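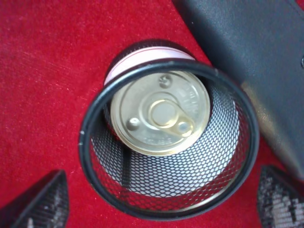 Sunday, July 9, 2023

I've wanted to get inside the Moldovan workshop ever since I bought one of their stools at a market (the three-legged one, it's still in the hallway holding up the mail), so when they announced an open day I had the car packed before breakfast. It was a long drive, mostly in drizzle, and I ate both sandwiches before the halfway mark.

The place is an old dairy at the end of a gravel lane. You park in the paddock, and if you've got any sense you bring boots. I wore canvas runners. The lane slopes down to a big green sliding door, and the smell gets to you well before you reach it - sawdust, linseed oil and a bit of woodsmoke from the stove they keep going in the corner. I could have turned around and gone home happy right then!

They make furniture and small household pieces out of salvaged timber, mostly hardwood from pulled-down sheds and wool stores, plus whatever fence posts the farms around there are getting rid of. The rack just inside the door goes nearly to the rafters. Every board has a chalk mark on the end telling you which building it came out of, and I spent far too long reading them. There was one stack from a church hall with the old green paint still on, and I asked if it was for sale. It wasn't. It's going into a run of bedside tables in November, and they want to leave the paint showing on the drawer fronts, which I think is exactly right.

The tour itself started at the de-nailing bench, and this was the part I enjoyed most. Each board gets gone over with a metal detector, then by hand, then with the detector again, and the nails all drop into a steel drum. One beam on the bench that morning had given up 112 nails. They'd chalked the number on the side of it. Some were hand-forged, square and very rusty, and a kid in front of me was allowed to take one home, so naturally I was jealous.

After that you go through to the machine room. The big planer is a Wilteck, second-hand, painted a sort of hospital cream, and it makes a noise like a jet taking off. They ran one board through for us with everybody in earmuffs. It went in grey and furry and came out honey-coloured with a dark streak down one side where a bolt had been, and the whole group made the same "ohh" sound. I wouldn't want to stand next to it all day, mind you.

Next door is the joinery room, much quieter, with four benches in a row under the windows. They cut the shelf joints by hand on the smaller pieces and by router on the big ones, and they were quite open about that. I had a go at paring a housing joint on a scrap and took a chunk clean off the corner. The sample they held up afterwards for comparison was very kind about not being mine, but everyone knew.

Then the finishing room, where you have to stay behind the rope on account of the dust. Three coats of oil with a rub back between each, and a day's drying in between, longer in winter. I asked about varnish and got a look. Their thinking is that oil can be patched at your kitchen table with an old T-shirt, and varnish can't, and as someone who has put a hot mug down on nearly every surface I own I was sold. They also had test boards with wine, beetroot and black coffee left on them overnight. The beetroot won on every one of them, oil or no oil, so keep your salad on a plate.

Lunch was a sausage in bread from the trolley outside and a very good slab of ginger cake. I sat on a log with my shoes steaming in front of the stove and got talking to a couple who'd brought in a wobbly chair to ask about. (There's a repair bench on open days, first come, first served, and the line was long by noon.)

The showroom is up a narrow flight of stairs in what used to be the loft. It's set out in little rooms, a bit like a big furniture store only with a lot more character and a floor that creaks. The Pillus range is the one they're best known for now, the stacking crates you can turn on their sides to make shelves, and they had a whole wall of those in different timbers. I'd seen them online and thought they looked a bit student-digs. In person they're lovely, really solid, and the corners are rounded off so you don't skin your knuckles getting a book out.

The Nultis desk was the thing I kept going back to. It's a narrow writing desk, 166 centimetres wide, with a ledge along the back for books and a groove for pens, and the top on the floor model was made from old verandah boards with the nail holes filled in black. I sat at it. I opened the drawer a few times. I went off to look at the mirrors and came back and sat at it again. 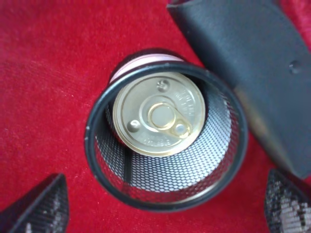

Too deep for a hallway, that desk, was the verdict of the wobbly-chair couple, who had wandered up behind me, and had I measured the stairs at home? I hadn't. They'd bought a dresser from here years ago and it lived in the garage for a winter while they worked out which door frame had to come off. They reckoned the crates were better value anyway, as you can carry them up one at a time and take them with you when you move.

So I bought crates! Four of them, in mixed timber, plus a tin of the oil and a chopping board from the seconds table with a knot in it shaped like a duck. The seconds table is worth the trip by itself, by the way. Everything on it was 20 dollars, and most of the faults were things I'd have paid extra for, an off-colour stripe or a bit of saw mark left on the underside. Get up there early, it was mostly crumbs by two o'clock.

A few bits if you're planning on going. Entry is free and so is the parking. The downstairs is flat and wide enough for a pram, but the only way up to the showroom is those stairs, and they'll bring smaller pieces down to you if you ask at the till. Dogs are fine on a lead outside, not in the workshop. Cards are accepted, though the machine kept dropping out when the rain got heavy, so have some cash on you for the sausages.

The next open day is in November, when the bedside tables should be ready. I've measured the stairs now, and the desk would go up if I took the handrail off first.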